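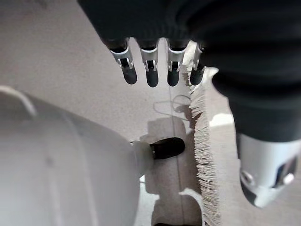
Gindier writes that the low platform is the part of the Flultevent range its halls ask for most often, and that the page ought to say plainly how the corner joints go together before it says anything about colours. The order of this page has been changed accordingly.

# Flultevent Low Platform

Supplied by Grandstead to schools, parish halls, choirs and lecture rooms

The Flultevent Low Platform is a sectional stage for indoor use. It raises a speaker, a choir or a small orchestra by a single step and may be left in place for a season or taken down the same evening. It is sold as individual panels and as a hall set of 14 panels.

## Joining the panels

Each panel has two plain edges and two edges fitted with a steel tongue. Panels are laid from the rear wall of the hall towards the audience. The first panel is placed in the left-hand corner with its tongues facing right and forwards. The second is lowered on to the tongue of the first, and the row is completed before a new row is begun.

Where four panels meet, a corner plate is pressed into the recess on the underside of the deck. The plate must be fitted before the fourth panel is lowered. It cannot be reached afterwards, and a platform assembled without it should be taken back to that point and relaid.

The locking levers are found beneath the front edge of each panel. A lever is closed when it lies flat against the frame. Levers should be closed by hand only. If one resists, the panels are out of line and should be lifted and set down again.

## Specification

| Item | Detail |
|---|---|
| Deck | Birch plywood, textured upper face |
| Frame | Welded steel, grey powder coating |
| Panel length | 2 m |
| Panel width | 1 m |
| Height with fixed feet | 200 mm |
| Evenly spread load | 200 kg per panel |
| Panels in a hall set | 14 |
| Finish of deck | Black or dark brown |

The load given above is for persons standing or seated. Upright pianos may be used on the platform with the piano board, which is ordered separately and spreads the weight across two panels. Grand pianos should remain on the hall floor.

## Feet and floors

The fixed feet have rubber pads and are suitable for sealed wood, vinyl and stone. On a sprung or recently varnished floor, the felt pads should be used instead. Felt pads are not included in the hall set and should be requested at the time of ordering.

Older halls seldom have level floors. The adjustable foot is intended for these and replaces the fixed foot at any corner. It is turned by means of the ring on its stem, and the locking nut is then tightened against the frame. Packing pieces of card or timber must not be placed beneath the feet.

## Steps, edging and skirting

A half-height step is available for the front or either side. It hooks over the edge of the deck and may be moved without tools. Halls with a permanent access ramp should send the measurements of its upper landing with their order, so that the platform can be set out to meet it.

White edging strip is fitted to the front of every panel in the hall set. Additional strip for the sides is sold by the metre.

The Lubis skirting is a pleated cloth in black, navy or maroon. It attaches to the frame with a fastening tape already fixed to the front and side rails, and hangs just clear of the floor. The cloth may be washed at a low temperature and should be rehung slightly damp, as the pleats fall better. Skirting bought with earlier Flultevent platforms has press studs and will not fit the present frame. An adaptor rail is stocked for customers who wish to keep it.

## Storage and moving

Panels are stored upright on the platform trolley with the decks facing one another. The trolley passes through a standard double door. For a single door, the side arms are removed and the panels are carried in separately.

Two persons are required to lift a panel. They should take hold of the frame at the short ends and keep clear of the tongues. Panels should not be dragged, stood on one corner or stacked flat with the feet attached.

## Care

The deck should be swept after use and wiped with a well-wrung cloth. Polish and floor wax must not be applied. Chalk marks and tape residue may be removed with white spirit on a rag, with the windows open.

Levers, corner plates and feet should be inspected at the start of each term. A bent tongue is not to be straightened. The panel should be withdrawn and Grandstead informed, so that a replacement frame can be quoted for.

## Ordering and delivery

Orders are accepted by post or email from schools, charities and private customers. A plan of the hall, with the position of doors, radiators and floor sockets marked, is requested with each order for a full set. The drawing office will return a layout for approval before any goods are dispatched.

Delivery is to a ground-floor entrance. Installation may be arranged outside school hours on request and is charged separately. Spare corner plates, levers and pads are kept for all Flultevent platforms with a grey frame. For the earlier green frame, only levers remain in stock.

Page revised 17 September 2021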